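How I tidy a desk that collects everything

My desk is where things go when they don't have a home, so every couple of months I do a proper reset. It takes me 30 minutes if I leave my phone in the kitchen.

Start with the paper. Stand loose sheets up in a folder, stack the books and notebooks flat beside it, and put pens somewhere you can grab them. I had a nice Flustton organiser once and it just filled up with receipts – a plain folder works better for me.

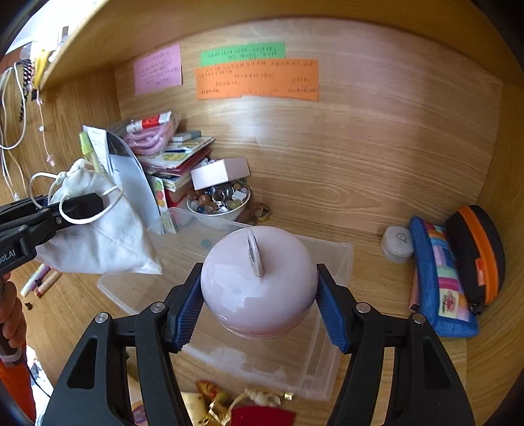 Next, the soft and tangly stuff. Cords get coiled and go into a clear bag, one cord per bag if you can stand it. Drawstring pouches are great for little bits you don't use daily, but don't go mad, you'll forget what's in them (I found $20 in one last August!).

Then clear a patch of bare desk and tip all the tiny things out onto it. Shells, pendants, half-used tubes, the lot. Work the knots out of any string before you sort, and check the fine print on tubes for a date. Colour doesn't matter, size does – small things together in a cup or bin, anything bigger back on the shelf.

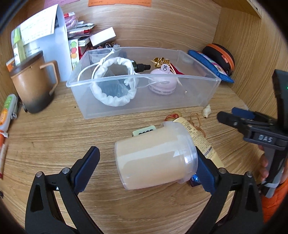 Little bits and a plastic cup on the desk, shell and all.

Wipe the desk down last, once everything's off it.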